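4.3 Hand-guiding the left arm

1. Power up both arms and wait for the base ring to turn green.
2. Set the Henance controller speed limit to 100 mm/s.
3. Close the right gripper on the sponge or pad and park it over the tray.
4. Hold the left arm by its end section, then enable free-drive.

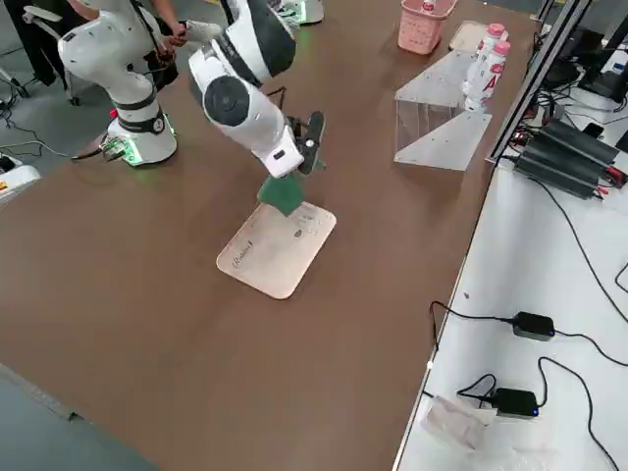
5. Move the arm slowly through the wiping path and save a point at each change of direction. The Jin script accepts up to 12 points per path.
6. Disable free-drive before letting go.

CAUTION: Keep the stop button within reach -- the arm can sag if the payload value is wrong.

Note: Log files are cleared after 300 runs.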